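Bedspreads, Sheets and Laundry: Your Questions
Etim Guest Rooms, Jisley

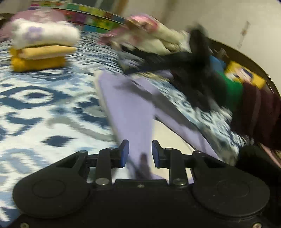

Quick answers to the stuff we get asked most. If yours isn't on the list, ask Chinyere at the front desk or leave a note. Last tidied up in July.

How often do you change the beds?
Every 72 hours on a longer stay, and always between guests. Want it sooner? Tell us before 10 am and it gets done the same day. After 10, next morning.

Do I have to strip the bed when I leave?
No. Pull the covers back if you feel like it, that's plenty. Please don't ball everything up with wet towels in the middle. Takes forever to sort out.

Can I make my own bed?
Sure, lots of people do. Hang the do not enter card and we'll leave fresh sheets by the door.

Where do I fold my laundry?
On the bed, same as everyone. There's no folding table in the laundry room, it's too narrow. Shake the piece out, lay it flat on top of the bedspread, smooth it from the middle and fold from there. Big stuff first.

Is the bedspread washed too?
Yes. Not after every single guest, the sheets and pillowcases are. Spreads go in on Wednesday, or right away if there's a spill or a smell or anything at all. Just say so, no charge for coffee.

I got pen / makeup / wine on it. Now what?
Cold water, dab, dont rub. Then call us. No bleach on anything patterned, please. We lost a good one that way.

Which detergent do you use?
Grudasis, the unscented one. Allergic? Ladi Bashir runs the laundry and can do your set with plain soap, but she needs a day's notice.

How much is the washer?
2 dollars a load, dryer is free. Coins only. Front desk has change till 9 pm.

Can I get an extra blanket?
Top shelf of the closet. If it's gone, ask. We have the thin cotton kind and the Beren fleece, which is warmer but sheds a little the first night.

Can I buy one of the bedspreads?
People keep asking! The queen size is $33, when we have spares. Twin size is out of stock and I dont know when more are coming. No shipping, pick up only.

My sheets keep popping off the corner.
Deep mattress, short sheet. Ask for the deep pocket set and we'll swap it.

I left something in the bed.
Happens all the time, socks mostly. We keep things for a month. Call extension 468 with your room number and what it looks like. We can mail small items, you pay postage.

Chinyere Sani, front desk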